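Filed under: Workshop Projects > Robots
Posted by Teemu Kuusisto in August
14 comments · 32 shares

Questions about our bin-picking arm

Since we showed the arm at the open evening, I receive many messages with the same questions. I collected them on one page, so that I can send a link and go back to the work. Pirjo Huttunen has checked my English, but the mistakes which are left are mine.

What is the project?

We try to make a robot arm pick mixed small parts out of a metal bin, one at a time, and put them to trays. Our shared workshop in Tallenport has many boxes of unsorted things: toy blocks, caps, knobs, pieces of pipe fittings. I wanted to see if a machine could do the sorting in the nights. We named the project Alon.

Where did you get the arm?

It is a used KUKA. I bought it through Ruotsalainen, a small dealer of second-hand machines, and paid 2565 euros with the controller. The transport was extra. Please don't write to me to ask if they have another one, I do not know.

Can I do this at home?

With a small hobby arm, yes. With an industrial arm I would say no, unless you have a separate room and you can close it. Also check the floor and the electricity before you buy anything. We spent more evenings on the wiring than on the first program.

Why a metal bin and not a plastic box?

I began with a plastic box from the kitchen. The gripper pushed the wall, the box moved, and after this every position in the program was wrong. Sheet metal stays in its form. The sloping walls are useful too, because a part which is pushed against the side has a chance to slide back to the floor of the bin.

The bad side is the shine. Bare metal gives bright spots, and the vision program sometimes believes that a bright spot is a part. I have thought about matt paint, but the fingers would scratch it away quite soon.

How is the bin fixed?

With bar clamps, to the board and the table. I know that bolts are better. But we still change the place of the bin, and with clamps this takes a minute. Before each run I try to move the bin by hand. If it moves even a little, I tighten the clamps and measure the corners again.

What is the sheet under the bin?

Cast acrylic, with the protective paper still on it. It was left over from another job in the workshop. I keep the paper on for as long as I can, it is easier to draw pencil marks on paper than on acrylic.

Which parts are difficult?

The toy blocks are the friendliest, if they stand with the studs up. The sides are straight and the two fingers find them well. A transparent block is harder for the vision, but not for the gripper. Smooth things with rounded corners are worse, they turn when the second finger touches. The worst case is two parts which touch each other — the program likes to see them as one big part, and then it aims to the middle. 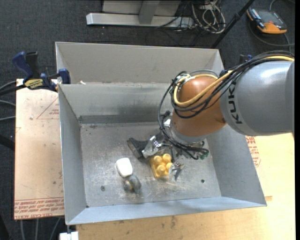

For such pairs I now let the arm take the free part first. When only the pair is left, the arm should give one of them a small push from the side and look again. This push is not ready. In the simulation it is fine, in the real bin I am not yet satisfied.

How many picks have you made?

The log shows 3000 attempts, and 2000 of them were good. Many of the failures are from the first weeks, when the fingertips were too smooth. I did not remove these from the log.

What about the cables?

This was my biggest mistake in the beginning. I tied the cables too tight, and when the wrist turned, one connector came out. Now they have a loose loop over the wrist. Move the wrist slowly to both ends of its range before you close the last cable tie, and look at the loop all the time.

Is it safe?

One person holds the teach pendant and the others stay behind the line. We run at reduced speed, and no hand goes in the bin when the drives are on. If you visit on a Friday, you will hear Pirjo repeat this rule.

Which software do you use?

The picking program is our own, with the name Kadodier. It is not public yet. I want to clean the code first, half of the comments are in Finnish and some of them are not polite.

Can I come and see it?

Yes, on Friday evenings after six. Please send a message before you come, the outer door is locked. If you bring small parts for testing, choose ones which you do not need back in perfect condition.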